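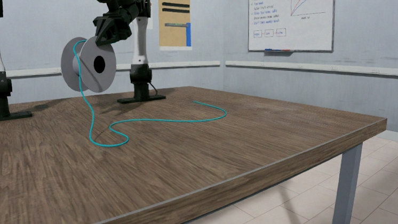 The Long Life of the Public Table: Speaker Notes

By the Office of Public Rooms, Skastulness
Sep 20, 2025
16 shares | 2 comments

Opening

Good morning, and thank you to our hosts at Oyewole Hall for the use of the building. The Office of Public Rooms looks after the furniture in the reading rooms, meeting rooms and study halls of Skastulness. My subject today is the table. I will speak on how we buy tables, how we keep them, how we repair them, and when we let them go.

(Pause for the slide to change. The projector in this hall is slow.)

Most discussion of public furniture concerns chairs. Chairs break often, and when they break somebody may be hurt, so they receive attention and money. Tables wear out more slowly. A table may stand in the same room for decades while the carpet, the lights and the chairs are replaced around it, and there may be no record of who made it or what its surface was treated with. That was the position of this Office until 2013, when the first furniture register was opened.

The register

The register covers every table in public use across our 16 buildings. It now holds 2757 entries. An entry is made when a table is bought, moved, inspected, repaired or withdrawn, so a single table may account for many of them.

Each entry records the building, the room, the size of the top, the material as far as it is known, the type of leg, and the condition of the surface. In the early years we also asked staff to give each table a score for appearance. We stopped this practice. Two people would look at the same top and score it very differently, and the score told the workshop nothing it could use. The entry now asks for the type of mark, its length and its place on the top. Staff find this easier to fill in and the workshop can plan from it.

(If asked: the register is kept as a plain spreadsheet. The Office has considered special software on two occasions and decided against it both times on grounds of cost.)

Material and finish

Members of the public tend to ask whether a table is "real wood." The question matters less than it may seem. Solid wood can be sanded and finished again many times, but it moves with the seasons and it is heavy. A veneered top is stable and lighter, and it may be sanded only with great care. A printed wood-grain surface cannot be sanded at all, but it resists water and is easily wiped. All of these have a place in a public building. The difficulty arises when one is treated as if it were another.

The most common damage recorded in our register is damage done by cleaning. Strong sprays were used for years on oiled wood. Wax polish was applied to sealed tops, where it could not soak in and instead collected dust. In one reading room the polish had built up to such a depth that paper stuck to it in warm weather.

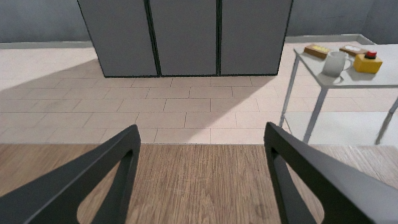 For oiled tops we now use Cerwood, a hard-wax oil that is applied thinly with a cloth and left overnight. The building must be closed to the public during that time, and we therefore schedule the work for July, when the study halls are at their quietest. Two thin coats are better than one thick coat. A thick coat stays soft for days, and the first person to put down a folder will leave its outline in the surface.

For sealed and printed tops the instruction is plain water, a little mild soap and a dry cloth afterward. The cloth should be wrung out well before it touches the table. Water that sits along an edge or a joint does more harm than water spilled in the middle of the top.

Edges, corners and legs

Inspection should begin at the edges. The middle of a table is seen by everybody and reported promptly. The underside of the front edge is touched by everybody and seen by almost none. It is where splinters start, where edging lifts, and where chewing gum is found.

The inspector should run a gloved hand along the full length of each edge, then press down firmly on each corner in turn. A top that gives at one corner usually has a loose fixing below. The fixings on metal legs should be checked with the correct key. We have had a number of legs damaged by well-meant use of pliers, and a rounded bolt head turns a five-minute job into a morning in the workshop.

(Show the key here if it has been brought. Pass it around.)

Table height deserves a word. Our older tables were bought at whatever height the supplier offered. A reader in a wheelchair could often reach the table but not get under it, owing to a deep rail along the front. New purchases must leave clear knee space on at least one long side. Where an older table is otherwise sound, the workshop can sometimes move the rail back. It cannot be done with every design, and the joint must be tested under load before the table returns to the room. 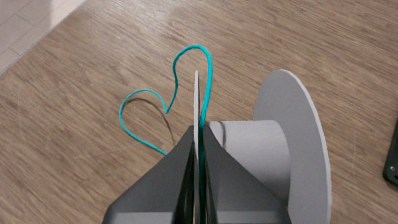
Thin, flat plate standing upright, seen almost edge-on.

Repair or replace

The Office follows a simple order of work. A loose table is tightened on site. A table with a damaged edge is taken to the workshop. A table with a damaged frame is taken out of use on the same day, whether or not a spare is available, and a notice is left in the room to explain its absence.

We had assumed when the register began that repair would always be the cheaper course. The figures support this for solid tops and for most frames. They do not support it for printed surfaces that have lifted from the board beneath. Once water has entered the board it swells, and no amount of glue or clamping will bring it flat. Staff were spending hours on tops that failed again within the year. We now replace the top and keep the legs.

Spare legs, brackets and feet are stored by pattern at our Premton depot. The depot should be consulted before any order is placed. On more than one occasion a building has bought new feet while a full box of the same pattern stood on the shelf at Premton. The stock list is sent to every building manager each quarter, and I would ask that it be read.

A word on marks

Visitors sometimes write to us to complain that a table is scratched, and sometimes to complain that a scratched table has been taken away. We take both kinds of letter seriously. A public table will carry marks. Pens slip, bags have buckles, and children lean hard on pencils. The Office does not treat a mark as a fault unless it catches a sleeve, tears paper, holds dirt or carries offensive words.

There is one long oak table in the upper reading room that has been used for many years by a map society. Its surface is covered in fine compass holes. The workshop offered to fill them and the society asked that they be left alone. We agreed, and the entry in the register reads "holes, many, leave."

Placing a table in a room

A sound table in the wrong place will be moved by the public, usually by dragging. Dragging is hard on legs and very hard on floors. If the same table is found out of position week after week, the layout should be changed to match. Staff should look at where the daylight falls, where the outlets are, and which way people face. Readers generally prefer not to sit with their backs to a door.

Large tables should stand far enough from the wall for a person to pass behind a seated reader. Where this is not possible, the seats on that side should be removed. It is better to lose a seat than to have one that cannot safely be left.

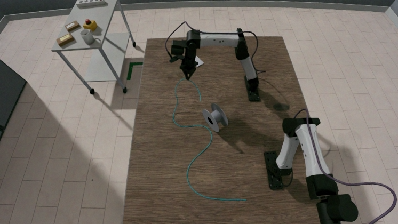
Rectangular worktable with a dark brown, wood-grain surface.

When a table must be moved, two people should lift it by the frame, never by the top. The top should be clear of everything, including lamps and cables. Doors should be propped open first. These points appear in the printed guidance and are repeated here at the request of the workshop.

Letting a table go

A table that has been withdrawn is offered first to our other buildings, then to schools, then to residents. Since the register opened, 200 tables have left public use by this route. The new owner signs for the table and is told what is known of its surface and its past repairs. We do not remove old shelf marks or room numbers from the underside unless asked, and few people have asked.

Tables that are beyond use are taken apart. Screws, brackets and sound lengths of timber go back to Premton. Swollen board is sent for disposal, and the cost of that disposal has risen enough to affect what we buy. New tops are chosen with their removal in mind as well as their purchase price.

Requests to this audience

Those who manage rooms are asked to check the edges of their tables once each quarter, and to record what they find even where no work is needed. Those who order cleaning supplies are asked to match the product to the surface listed in the register. Any table without an entry should be reported to the Office, and an inspector will visit.

Copies of the inspection sheet are on the stand by the main doors - please take one for each building. I will now take questions. Questions about chairs should be held for the afternoon session.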